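Project report: kitting out the tabletop gripper bench
Group 4 — Damián Urrutia, Agustina Lucero, Jad Farah and me, Telma Ojeda

I got the budget part of this project by being out of the room when the jobs were handed round. Damián and Agustina had already claimed the software, Jad wanted the mechanical side, and I came back with a coffee to find my name next to "purchasing". I sulked for a day or so and then quite got into it, so this section is longer than the marking sheet asks for. Sorry, Dr Fu!

What we were given was 651 euros, a hand-held gripper left over from last year's group, and a bench by the window. What we had to end up with was a set-up for recording people picking up small things on a table, plus a spending plan that next year's group could take over without having to ring us up. All orders had to be in by the end of October, and anything over 80 euros needed a signature from Hiu-tung Fu before it went off.

My first spreadsheet was a disaster. I'd put everything we fancied into it (a second gripper, a proper lighting kit, a fancy adjustable table) and it came to nearly double what we had. Jad looked at it for a while and asked which of these things we'd miss in the first week. That turned out to be a very useful question, and I redid the whole sheet with a column for it.

The second gripper went first. Cladoneo sell one that would have matched ours, but it would have swallowed most of the money and we only ever have one person recording at a time. The lighting kit went next, as the bench gets decent light for most of the day. The adjustable table I hung on to for longer than I should have. Agustina talked me out of it in the end by pointing out that we had a perfectly good wooden table already and that our objects are all cup-sized or smaller.

That left spare parts, which I'd given one miserable line at the bottom of the sheet. Fingers in particular. They're the bit that touches everything, and they get knocked against the table all day long. One of ours has got slightly chipped along the top and is going rough and ragged at the lower edge. They still close on things, but I wouldn't want to hand them on to another group and promise a full year.
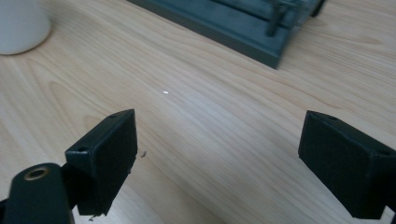
Telma, you should budget for fingers the way you budget for printer ink, Hiu-tung wrote in the margin of my draft, and put the price of the screws in as well, or you will be borrowing them from another bench by Christmas.

So in went the screws. I asked two suppliers for prices. Vudevar quoted 29 euros a pair for replacement fingers, with delivery on top, and Narketti were a bit cheaper per pair but would only sell them in boxes of ten, far more than we could use. I went with Vudevar and ordered 2 pairs, one to fit and one to sit in the drawer. Delivery was slower than they'd said — I chased them twice — and I've noted that in the plan so that whoever comes next orders early.

We did argue about printing our own. Jad was keen and drew up a version over a weekend, and on materials alone it would have been much cheaper. The trouble was printer time. The workshop queue was awful all term, and Damián wanted every recording made with the same shape of finger so that the data would compare properly. We've kept Jad's drawing in the shared folder. If I had another go at this I'd book the printer in the first week and have home-made spares as a back-up to the bought ones.

The rest of the money was less exciting. Storage, cables, a memory card, some tape for marking positions on the table, a box of everyday objects from Sepúlveda (the shop on the corner, they gave us a receipt written by hand and the finance office sent it back to me). Get a printed receipt. I can't say that strongly enough.

What's left over stays in the plan as a repairs line. Agustina thought we should spend it and I did see her point, as leftover money has a way of vanishing between years, but a broken gripper with no budget behind it would stop the next group dead. Dr Fu has agreed to carry it across. The full sheet is in Appendix B, with the supplier quotes behind it in the order they came in.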